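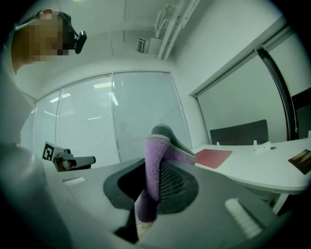

Carla Wendt
Contributing Writer, Print and Collecting

26 March 2023

The newspaper strip "Rollari" ran six days a week in the Cledthorpe evening paper and was never collected. It followed a ferry pilot on a river planet, and most of its readers were adults who started with the sports page and worked backward. When the paper closed, the original art went home with whoever wanted it. A lot of it went nowhere.

Stevley Press has spent the past few years putting the strip back together. The first hardcover comes out in July and covers the opening two storylines, "The Low Water" and "Thibodeau Station." Readers who know the strip tend to argue over which one is better. "The Low Water" has the jokes. "Thibodeau Station" is where the drawing gets good.

The full run is 3,070 dailies. Stevley has found original art for 209 of them. Everything else has to come from newsprint, and the newsprint is bad. The evening paper used thin stock and heavy ink, so the back of the page shows through in the skies. In a strip with this much open sky, that means tire ads floating over the river.

Cleaning one daily takes over 40 minutes when the clipping is in decent shape. The restorers work in black and white and leave the linework alone as much as they can. If a line has broken up in printing, they look for a second clipping before they redraw anything. Where no second clipping exists, the strip runs with the damage and a small mark in the margin. Some collectors have complained about that. I prefer it to a smooth line the artist never drew.

Lettering has been the harder problem. The word balloons were small to begin with, and the paper shrank the strip twice during its run. Several balloons in "Thibodeau Station" could be read more than one way, and the notes at the back list the options.

The book prints two dailies to a page, close to the size they were drawn. Seen that large, the river backgrounds have detail that never showed up in the paper, including boat names and depth markers that stay the same from week to week.

A second volume depends on sales of the first. Stevley is also missing most of one autumn, and is asking anyone with Cledthorpe clippings from those months to get in touch, even if the pages are torn.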